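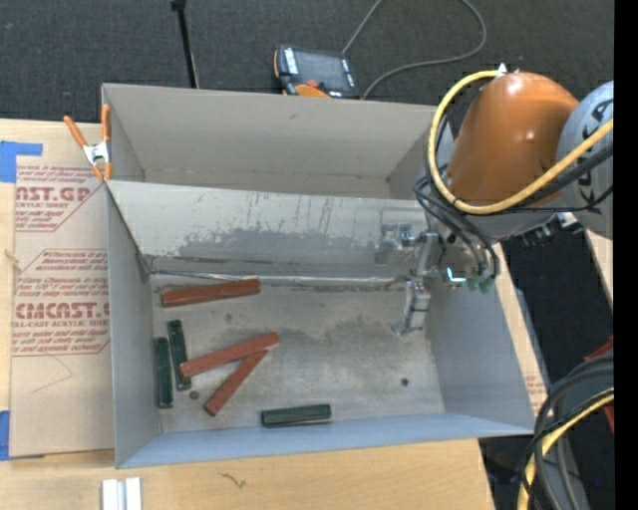 Minutes of the Owners' Meeting, Edton Court Residences, Pristton

Held in the ground floor lounge, May 17, 2023, starting at 7 in the evening

1. Welcome and quorum

The chair welcomed everyone, with a special hello to the owners from the new east wing, many of whom were attending for the first time. The sign-in sheet and the proxies together passed the required share of votes, so the meeting was able to go ahead. Owners were asked to state their unit number before speaking, which most people remembered to do for the first half hour or so.

2. Minutes of the March meeting

The March minutes had gone out by email and were also posted by the mailboxes. One owner pointed out that the note on bicycle storage had left off the second half of the decision, namely that bikes without a tag will be moved to the lower rack and kept there for two months before anything else is done with them. The correction was accepted and the minutes were approved with that change.

3. Sale of the corner lot

This took up the better part of the evening, and the chair thanked everybody for their patience with what is, after all, a complicated subject. As owners will recall, the association holds title to the corner lot on the north side, a piece of 3,787 square feet that has served as overflow parking ever since the building opened. Costiteo, the developer of the townhomes next door, has asked to buy it so that they can bring their driveway out to the side street and keep construction traffic away from our front entrance.

The managing agent, Geagea, went over the offer as it stands. Costiteo would pay in full at closing, would cover the survey and the recording fees, and would build a planted strip along our side of the new driveway. They would also give the association a permanent right of way on foot, so that those of us who cut through to the bus stop could go on doing so. In exchange they would like a decision before the end of summer.

A good many owners spoke. Several liked the idea very much and felt that the lot has been more trouble than it's worth, what with the drainage and the snow. Others were worried about losing guest parking over the holidays, when the street fills up early and visiting family end up three blocks away. An owner on the second floor asked whether the planted strip would be kept up by Costiteo or by us, and Geagea said the draft is silent on that point and will need a sentence added. Another asked if we could lease the lot and keep the title. Geagea replied that Costiteo had been asked this already and had said their lender would want them to own it outright.

There was also a friendly but fairly long exchange about the two maple trees. Owners on that side of the building are very fond of them and would like them named in the contract as trees that must stay. The chair said this seemed a fair thing to ask for.

It was moved and seconded that Geagea order an independent appraisal of the lot, go back to Costiteo about the upkeep of the strip and the maples, and bring a written draft to the next meeting. No sale is being approved at this stage. The motion carried, with two units opposed and one abstaining.

4. Rentals and move-ins

Geagea reported that the rental units have been filling quickly this spring, helped along by the new train schedule into Pristton. The move-in fee stays at 300 dollars. Owners who rent out their units were kindly reminded to send a copy of the lease to the office before handing over keys, and to book the service elevator ahead of time. Two move-ins last month overlapped, and the hallway on the fourth floor was blocked for most of a Saturday morning. Everyone involved was very gracious about it, but we would all prefer not to repeat it.

A question came up about short stays. The rule hasn't changed, and the shortest lease allowed is six months. An owner asked if house-sitters count as tenants. The chair's understanding is that they don't so long as no rent is paid, but Geagea will check the wording in the bylaws and let the owner know.

5. Lobby and common areas

The new lobby lighting is in and has been well received, apart from the lamp over the package shelf, which a few people find too bright in the evening. Geagea will ask the electrician for a softer bulb. The last invoice for the job came to 2,832 dollars and was approved for payment from the repair fund.

The color for the hallway repainting was put to a show of hands. The warm cream was ahead of the pale gray by a comfortable margin, and the work will begin on the top floor and come down from there. Owners are asked to take in their doormats and wreaths the night before their floor is painted. A notice will go up on each floor once the painters confirm their dates.

6. Other business

An owner on the garden side asked if the gate could be made to close more quietly. Geagea will have the hinge looked at.

It was suggested that the association put together a short welcome letter for buyers, with the trash days, the elevator booking number and a word about the garden. The idea was warmly supported and the chair offered to write a first draft. Anyone with something to add should leave a note in the office mailbox.

The owners of the ground floor units asked that their thanks be recorded for the quick repair of the storm drain after the heavy rain in March.

7. Next meeting and close

The next meeting will be called once the appraisal and the Costiteo draft are both in hand, and owners will get at least two weeks' notice. The meeting closed at 9:20, and coffee was served afterward.

Corrections to these minutes may be sent to the Geagea office at Edton Court.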